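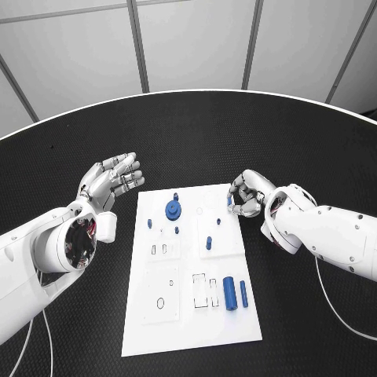
Trernden peg board, white with blue parts
Item 314. Price: 37.00

Jamivside calls this a board "for all abilities". We'd want to see that tested. It is a flat white rectangle with raised plates, outlines to match and a set of blue pieces. 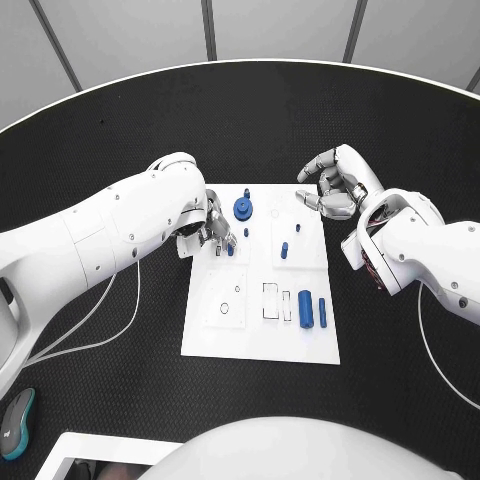

White board on a round black table, with a small blue peg standing on it.

The pegs are small. Rebecca Benedetti, who looks after our returns, has asked twice for a lidded box and Jamivside says one may come in April. Spare pegs are sold in packs of 20, which seems a lot.

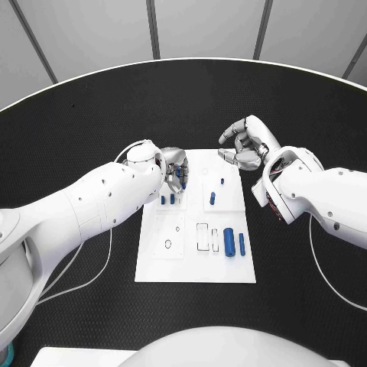
Blue peg held upright over the board.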